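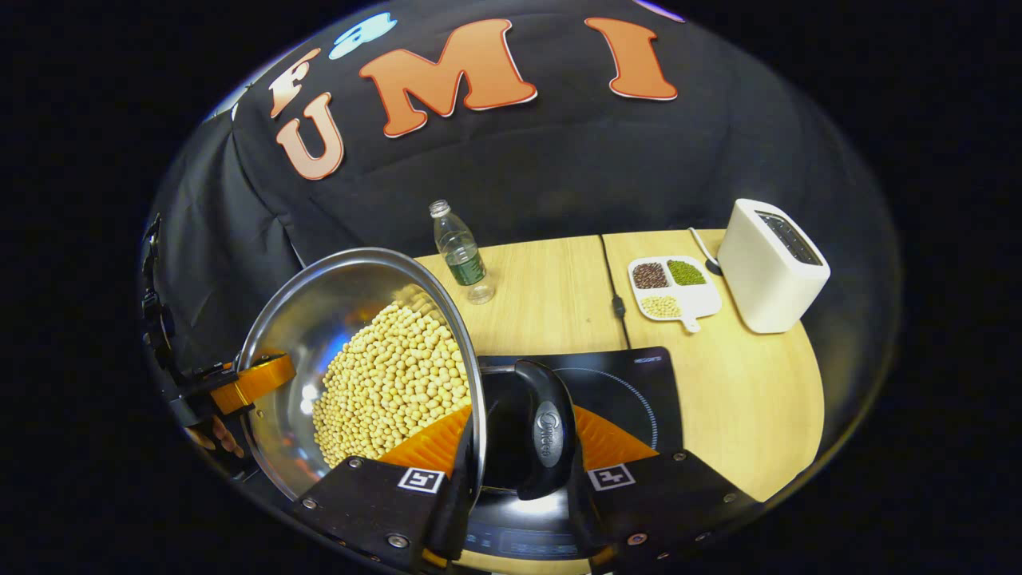
The Puko Match Record is a data set of coarse fishing results from club matches held on three waters: Unach, Hurby and the Jelínek reservoir. It covers 330 matches, beginning with the 1996 season. Each row gives one angler's result in one match, with the peg, the weight and the main bait declared at the weigh-in. Bait is coded by group. Pale yellow soybeans of the kind heaped in the steel pot are coded PARTICLE, together with corn, hemp and wheat, whether or not the angler also used groundbait.

Version
Release 4, dated Tuesday, April 15, 2025. It replaces all earlier releases. The next release is planned for September.

Files
matches.csv – one row per match, with water, start time and length in hours
results.csv – one row per angler per match
pegs.csv – peg numbers, bank and depth at normal level
baits.csv – bait codes and the terms grouped under each

Weights
All weights are in grams. Older sheets were kept in pounds and ounces and were converted on entry; the original figure is kept in the column weight_sheet. A blank weight means that the angler did not weigh in. A zero means that the angler weighed in with no fish. These two cases should not be merged.

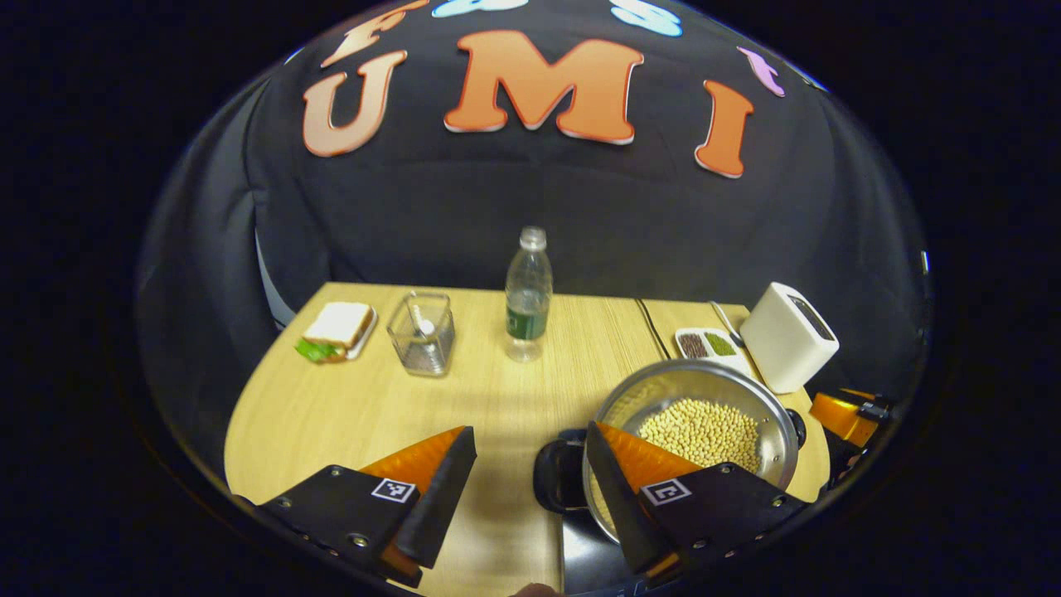 Silver fish and carp are weighed separately at Hurby and together at Unach, so silver_g is empty for every Unach row. At the Jelínek reservoir the practice changed between seasons, and the column split_weigh shows which rule applied on the day.

Known problems
Pegs at Hurby were renumbered after the bank was rebuilt. Use peg_id for comparison across years, as peg_no repeats the number on the sheet. Matches with fewer than 5 anglers are left out. Some water temperatures were read from the bank and others from a platform – treat them as a guide only.

Privacy
Anglers appear under a code that stays the same across seasons. The key is held by the club and is not released.

Use
The files may be copied and reused for any noncommercial purpose. Please cite the release number. Corrections should quote match_id and the row concerned.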